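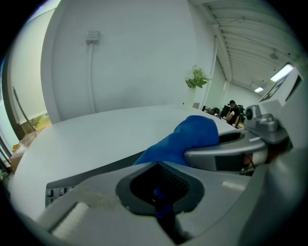
Why did my gripper stop letting go of the cloth?
Most often the cloth has been drawn back past the fingertips and is jammed where the finger meets the body. Release the trigger, cut the power, and ease the fabric out the way it went in. Please don't squeeze again to "reset" it, however tempting that is.

I have given that advice to so many people by now that I thought I had better write it down properly, together with the story of how I learned it, which doesn't flatter me at all.

We were wiping down keyboards. It's a nice beginner's job for a pair of hand-held grippers, because a keyboard is flat and stays put, more or less, and a soft cloth forgives a clumsy grip. I had the cloth bunched up nice and fat on the right-hand side, far too much of it, and on a long pass across the space bar I heard a small unhappy click. The finger stayed shut. I did what anybody does and squeezed harder, and then the finger wouldn't move in either direction and the keyboard had typed a whole page of the letter B into Ilse Fuchs's parts order. (She had 50 of something in her cart before the cleaning and 925 of it after. She caught it before it went out, bless her.)

So, two mishaps in one go, and both of them easy to avoid.

First, the keyboard. Unplug it before the cloth goes anywhere near it! If it's wireless, switch it off or take the batteries out. Locking the screen helps, but a locked screen still takes wrong passwords, and Darragh Breathnach got himself shut out of his account one Friday that way.

Second, the cloth. Use a small one. Fold it once, pinch it near the middle, and leave only a short tuft on the inside of the fingers. Any loose tail that can reach the joint will find its way there sooner or later, and hems are the worst because they're thick and they don't slide. 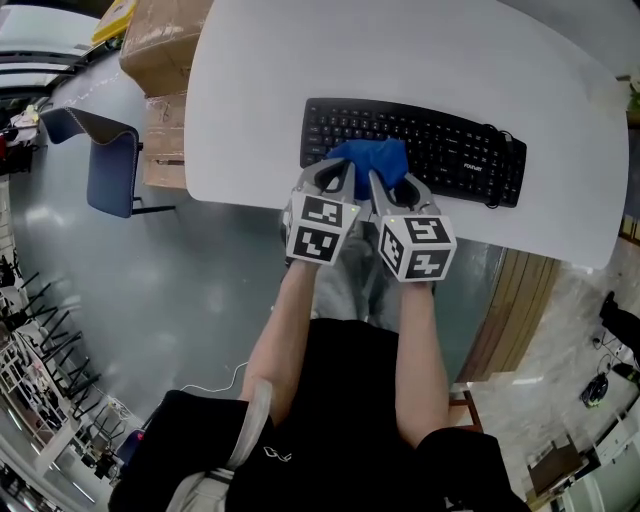
ELLWOOD, December

Since I first put this page up, Sebastian Filip has written to ask what to do when the cloth is already well and truly stuck, so let me add the rest.

Switch off and wait until any lights have gone out. Set the gripper on the table with the fingers facing away from you, and keep your own fingers out of the gap, even with the power off, as a spring can still close on you. I have had the blood blister. Work the fabric gently from side to side. If it won't come, snip away what you can reach with blunt scissors and draw the remainder out with tweezers. Then look for threads wound around the joint, because a single thread is enough to make the finger stick again next week.

Before you go back to work, open and close it 9 or 10 times with nothing in it. It should feel the same every time. If it drags or clicks, leave it switched off and have somebody look at it. Mine needed a new pin, and Volker Hamann had it done before lunch.

Sieglinde Lenz swears by a cloth with cut edges and no hem at all, and I've come around to her way of thinking.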